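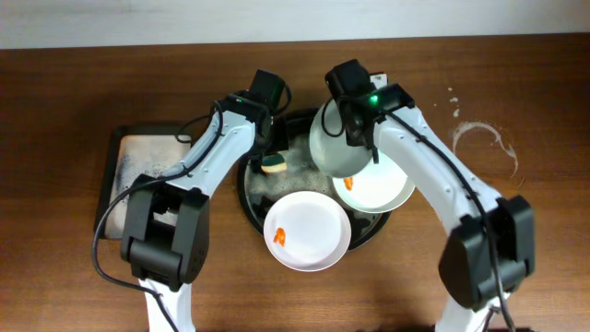

Wanda Borkowska
Technical lead, Toveck dish care study

Progress report to Kurek, period ending December

Work in this period covered hand washing of bowls and plates at the wooden bench. The plan called for 413 wash cycles and all were logged. The wash vessel is a black plastic basin, filled with water and dish soap before each block. A two-layer sponge, yellow foam with a dark green scouring pad, stays in the suds between items.

Foam cover was the main variable. Blocks were stopped and the water changed when grease film showed on the surface — a rule carried over from the Gratow trials. 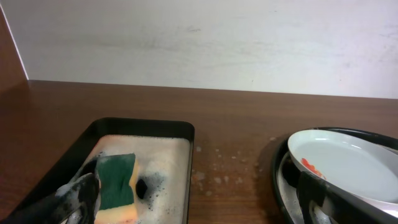
Sponges were replaced after five blocks. Scouring pad wear was graded by Csenge Dobos on a scale of one to nine, and the grades are in the annex. Rinse time was not recorded in the first two blocks, so those entries are left blank.

Spending on supplies stands at $1,712, within budget. Next period: flatware and drinking glasses, same bench, same soap. A second basin for rinsing is on order from Siltano.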